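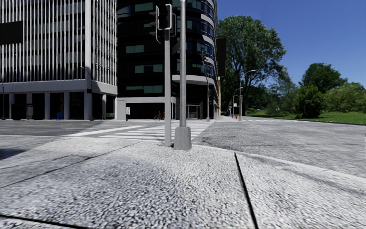

Figura 1. Vista simulada desde la acera, con el paso de peatones y el cruce al fondo.

Sondeck-Acera: registro de fallos de navegación en entorno simulado
Ficha de datos – versión 2

Resumen

Sondeck-Acera reúne 2577 episodios simulados en los que un robot de reparto de acera no completó su recorrido o lo completó incumpliendo alguna condición de seguridad. El conjunto fue elaborado por el grupo de robótica móvil de Ririvstead a raíz de la incidencia descrita más abajo, y se distribuye para el análisis de fallos y la evaluación de sistemas de percepción. No contiene episodios correctos.

Incidencia de origen

Durante las pruebas de la versión 1 del planificador, en el mapa urbano Guldale, el robot invadió la calzada sin detenerse ante el bordillo. El registro interno no mostraba ninguna alarma. La revisión identificó dos causas concurrentes:

El módulo de segmentación clasificó el asfalto próximo al bordillo como acera transitable. La altura reducida del escalón y la semejanza de tono entre ambos pavimentos situaron la confianza por encima del umbral de paso.

El módulo de semáforos asoció al robot una señal que no regulaba su sentido de marcha. Cuando la cabeza semafórica más cercana está orientada en otra dirección, el sistema debe declarar el estado "desconocido" y esperar. En la versión afectada se tomaba el último estado válido, sin límite de antigüedad.

La parada de emergencia respondió a la orden manual, pero no se activó por sí misma. El fallo se clasificó como grave y la versión 1 quedó retirada de todas las pruebas con vehículo físico.

Contenido

Cada episodio incluye la secuencia de imágenes de la cámara frontal, la trayectoria estimada, la trayectoria de referencia, el mapa semántico del simulador y el registro de decisiones del planificador. Los episodios tienen una duración de hasta 35 segundos y se agrupan en 7 categorías:

bordillo_no_detectado
semaforo_mal_asociado
poste_en_trayectoria
junta_como_obstaculo
perdida_de_localizacion
parada_tardia
otros

La categoría junta_como_obstaculo recoge detenciones injustificadas ante las juntas del pavimento. No implica riesgo directo para terceros, aunque un robot inmóvil junto a un paso de peatones se considera una condición que debe notificarse.

Anotación

La causa primaria fue asignada por dos revisores de forma independiente. Los desacuerdos se resolvieron con el registro de decisiones a la vista y conservan la marca "revisado". La gravedad se indica en un campo aparte y no debe deducirse de la categoría.

Limitaciones

Todas las imágenes son sintéticas. Las texturas del pavimento y del asfalto son más regulares que las reales, y el conjunto no incluye lluvia, nieve ni escenas nocturnas. La frecuencia relativa de las categorías refleja el diseño de las pruebas – no la probabilidad de fallo en servicio.

Usos no admitidos

El conjunto no puede emplearse como única prueba para autorizar la circulación de un robot en vía pública, ni para acreditar la corrección de la incidencia de origen. Dicha corrección se verifica mediante el protocolo Hegedűs, que se distribuye por separado.

Historial de versiones

Versión 2 (4/15/18): se añade el campo de gravedad y se corrigen marcas de tiempo en parada_tardia.
Versión 1: publicación interna en noviembre, retirada.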